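What changed at the laundry after the folding line came in

I have worked at Jorwood for 11 years, most of it on the folding side. We do linen and clothing for two care homes and a string of small guest houses. In January the owners bought a Skaltby folding line, and people outside keep asking me what it did to our jobs, so I am writing it down.

The Skaltby folds flat things. Sheets, towels, pillowcases. You clip two corners to the feeder and it does the rest. Before it came, six of us folded flatwork at the long tables all morning. Two people run it now, one at each end, and they are done by 10. No one was let go, though two people who left in the spring were not replaced, and I think that should be counted.

The machine can't do clothes. It needs an edge it can find, and a shirt that has been through a dryer does not have one. It has sleeves inside the body and a neck hole twisted around to the back. So the clothing work stayed with hands and grippers, and that is where I spend most of my shift. A white cotton piece dropped on a bed is a good sample of the problem. Before you can fold it you have to work out which way it is lying.

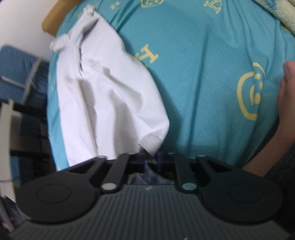

White cloth on a teal sheet, still to be picked up.

I used to do that part without thinking about it. Since the line came in I have had to think about it a lot, mainly because Sarmiento, the company that services our equipment, asked us to write down how we sort clothing. My first try was 2 pages and it was useless. I had written "find the shoulders" as if that was one step. I now start with the hem or a seam, get hold of it on both sides, and lift enough that the rest hangs and shows its shape. If it hangs wrong I put it down and try again.

The pay did not change much. The schedule did. We used to be in from six to two with everyone on the same break, and now the flatwork pair start at five and the rest of us come in later. I miss the long table. You could talk across it. The Skaltby is loud enough that the two people on it wear ear protection and mostly point at things.

My shoulders are better, I will say that. A wet king sheet is heavy, and I lifted a lot of them.

What I notice most is that the easy work went first. Towels were a rest for the mind in between harder jobs. A full shift of clothing is 36 bags on a bad day, and every piece wants a decision. The owners set the target from the old mixed shifts and we have asked them to look at it again. They said they would, after the summer.

Lifting is still the slow part - you hold it by two sides and the middle sags back toward the sheet.

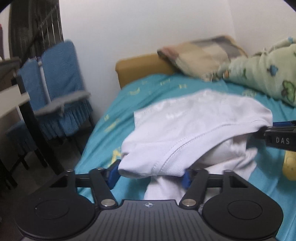 What I would ask for if your shop is next

Get the targets redone before the machine is switched on. Ask who clears the jams, and whether that time comes out of your count. Ours did for the first month.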